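Facilities log -- Rerley building, 2nd floor
Ticket: soft seating, lounge side / lost property left on it
Opened by: Marama Nepia
Assigned: Ferdinand Trummer
Status: open, waiting on parts
Priority: low (was medium)

Reported problem

Gray upholstered piece by the partition. Wobbles when you lean on one end, fabric pilling a bit, plus a faint smell, sort of damp gym bag. Marama reported it in February, I picked it up after the Watkins move was done. Also a red and white top left on it, no name given, see further down.

8:40 am
Checked feet first. Four glides, one is screwed in crooked and the thread is chewed. Tried backing it out by hand, no go. Pliers did it. Insert in the base is stripped, glide just spins when you put it back.

9:05
Tried a glide from the spares drawer. Wrong thread. Second one, also wrong. Drawer is all leftovers from the old Premow chairs, somebody should label it (not me today).

9:20
Shimmed with folded card for now. Still rocks with weight on the end but its better. Told Marama not to let anyone sit on the arm of the next one over and drag it, that's how the inserts go.

9:45
Smell. Not the foam as far as I can tell, pressed down in several spots and sniffed, nothing. Strongest near the clothes. Marama says smell was there before the clothes were, so ??? Leaving that question open.

10:10
Fabric label under the base says water based cleaner only, vacuum with soft brush. No solvent. Did a test patch on the back with the diluted stuff, left it to dry. No ring so far.

Lost property

Red top, bunched up, white section and some black and white striping, part of a letter or number maybe but it's folded over so can't read it. Not unfolding other peoples laundry to find out. Asked at the front desk, no one has claimed. Marama sent a note to the floor.

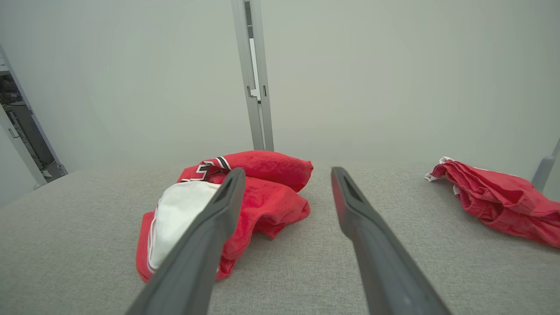 Steps taken / steps left

1. Note to floor sent, reply by 3 pm or it goes in the lost property bin at reception. Done.
2. Glide inserts ordered from Biltdale. Pack of 2, they don't do singles. Waiting.
3. Vacuum whole seat and down the gap by the partition. Not done, vacuum is on the ground floor and the head is missing.
4. Re-check smell once the top is gone. If still there, pull the cover and air the foam overnight.
5. Check the other seats from same delivery for loose glides. Not started.

1:15 pm
Ferdinand again. Marama asked about replacing instead of fixing. Quote on file for the same model is 700, quote for redoing the lounge was 3,000 and that got turned down already. Inserts are cheap. Fixing.

2:30 pm
Test patch dry, no ring, color looks the same as the rest. OK to clean the front with same mix. Go light, dont soak it.

3:10 pm
Two replies to the note. One says not mine but is it the good sofa thats broken, other one just asks if the coffee machine is on this ticket too. It is not -- seperate ticket please.

Top bagged and taken to reception, tagged with this ticket. Smell check tomorrow morning before anyone opens the windows. Keeping open till Biltdale parts show up.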